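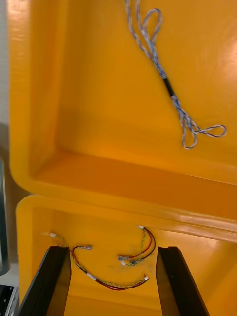
About Skusstead

We are a small shop that puts together the electrical insides of household machines. Wire harnesses, control boards, that kind of thing. Other companies put their name on the front. We do the part behind the panel.

We also spend a good chunk of our week finding out which of our own chores a machine can take over. Some. Fewer than the brochures say. More than last year. Most of the people who find this page want to know about that second part so most of the page is about that.

Written in a hurry between two deliveries, will be tidied up when there's time.

Who we are

Started by Milovan Stoyanova, who used to fix washing machines door to door and got tired of the stairs. First bench was in a rented garage in Sarard. We moved to the current building in February, a few years later, heating came on in April. Same building now, better heating.

Milovan still runs the place. Still solders when someone is out sick. Answers the phone most mornings before 10, after that try the office.

The crew is assembly people, mostly. A few came from sewing work and they are very good with harnesses, the hands are the same. One full-time programmer, one half-time, and whoever gets curious.

What we make

Harnesses for small appliances. Short ones mostly, a few wires, white connectors at the ends, a spade terminal where the customer wants one. Fiddly. Cheap per piece so you have to be quick.

Motor control boards, assembled and tested, for customers who send us the design. We load the big parts, put on the label, test, pack.

Repairs on both. Send it with a note saying what is wrong with it. "Broken" is not a note.

Our biggest harness run last year was 2398 pieces for one customer. Our smallest was 3. We took both, we'd take both again, but please ask about the price on the small one before you get upset with the invoice.

Can a machine do it yet

The question we get on every tour. Also from cousins at weddings.

Depends what "it" is. Here's where we are, chore by chore. We update this when something changes, which is not often enough.

Moving a full bin from one bench to another. Yes. Has worked for ages. A cart does it, the cart is boring, we like it.

Picking one rigid part out of a tidy row. Yes. Fast too.

Picking one harness out of a tray. Sometimes. A wire is not a shape. It is a different shape each time you put it down. Two harnesses off the same order, same lengths, same connectors, and one lies in a long lazy bend and the other has hooked round on itself. A person doesn't even notice. You grab it by the middle, or by the connector, whatever is on top. A machine has to decide where the middle is.

And then they catch on each other. One comes up, three come up. Loose harness in a pile is still people's work here and will be for a good while.

Braided leads with loops at the end. No. Well, picking up, yes, if you grab where the sleeve is, since that section keeps its shape. Doing anything useful with the looped end, no.

Plugging a small connector into a socket. Getting there. Good when the connector is held square. When it is a few degrees off the machine pushes anyway. We have a drawer of bent pins from that period.

Coiling and banding. No. We tried for most of a winter. The person next to it did 700 in the time the machine did one crate and then she went to lunch.

Laying boards out for inspection. Mostly yes, see further down.

Reading labels. Yes when the light is kind. Shiny surfaces are the trouble. Glare lands on the print and the code is gone, you tilt it a little and it's back. People tilt without thinking about it. We had to teach tilting as its own job.

Sweeping up. We bought a floor robot, it eats wire offcuts and stops. A broom is faster. The floor robot now does the hallway.

Boards are easier than wires

A board stays the same shape, so half the problem is gone before you start. The other half is where to touch it.

Ours are not nice flat rectangles. The red motor board we get asked about most is roundish, with notches and small tabs all along the edge, and a big hole in the middle. Terminal block on one side. Large capacitors lying on their sides, so there are tall bits and low bits. You can't just press down on top of it. Squeeze across the wrong two points and you're squeezing a capacitor.

Milovan's rule for new people is edges only, and keep off the tall parts. We gave the machine the same rule. Took one new hire a minute to learn. Took us a lot of evenings with the machine.

What worked in the end was giving up on one perfect grip. Several allowed grips, pick whichever is free. Obvious afterwards. When two boards lie close together one side of a board is blocked, and the old program would just sit there waiting for somebody to come and move it. 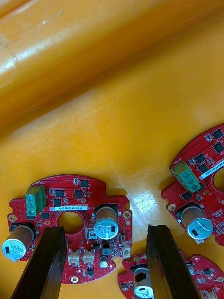 How we test a chore

Same way for everything. Ugly but fair.

One. A person does it for a full shift and we write down what they do, including the bits they say they don't do. The little shake to untangle. The turn to see the label. The nudge with the pinky.

Two. Machine does it with a person standing beside. Every time the person has to step in, a mark on the sheet. No arguing over whether it counted.

Three. Machine does it on the messy version. Parts as they really come, not laid out pretty. This is where most of the chores fail. We have had visitors show us very nice results from step two and leave when we asked about three.

Four. We ask the crew if they want it. A machine that works but needs watching all day is not help, it is a second job. Two stations have gone back to fully by hand on this step. Nobody was sad.

Our line for keeping a machine on a chore is 995 good ones out of a thousand on the messy version. Sounds strict. Do the math on a long order and see how many bad ones that still leaves on your bench at the end.

What about at home

Since our parts end up in kitchens and laundry rooms we get asked this too. When will it fold the towels, when will it load the dishwasher.

We are not a household robot company and won't pretend. But a sock is a lot like a harness. Soft, tangles, never the same shape twice, and there's a second one somewhere that has to match. A plate is like a board. Hard, known shape, breaks if you grab it wrong. So from where we stand, plates before socks. Cups probably before plates.

The house is harder than the shop too. We get to choose our trays and our lights and how high the bench is. We can put the same box in the same place every morning. Try that with a family.

Milovan thinks his grandkids will see a decent laundry machine that folds. The programmer thinks sooner. There is a bet on it, the stakes are a ham.

What happens to jobs

Fair question, gets asked, so. We have not let anyone go over a machine. What has happened is the work moved. Less carrying, less sorting, more checking and more fixing. Some people like that better. Some liked the carrying, it was a walk.

If you work by hand here you get a say in what gets tried at your station. That is written in the contract, Milovan insisted, the lawyer thought it was odd.

Who we work with

Kneževič makes our trays and boxes. Changed the corner radius for us two times without complaint, so the small stuff doesn't wedge itself in there.

Trivodberg does the test fixtures. Slow to answer email, very good fixtures. Call them.

The technical school in Sarard sends us students each spring. They get real work, they get paid, and they get the bent pin drawer to sort through on day one so they know what a mistake looks like. Two of the current crew started that way.

Visiting

Tours by arrangement, small groups, closed shoes please. Ask to see the messy version, it's more intresting. Bring kids if they can keep their hands in their pockets near the test bench.

If you are bringing a machine to show us, good, bring it. Don't bring your own sample parts. We'll give you ours.

No photos of customer labels unless we have said ok first.

Work here

Usually looking for harness assembly, day shift, starting at 7. Experience not needed, patience is. We try everyone out on a short paid trial so you can see if you hate it.

Sometimes looking for a programmer. You will spend your first month on the assembly bench. This is not a joke or a hazing thing, it's how you find out what the job is. People who skip it write software for parts that lie still.

Contact

Use the form or phone the office before 4 in the afternoon. Quotes normaly go out in a couple of days. For repairs put your order number on the outside of the box, big, and the note inside.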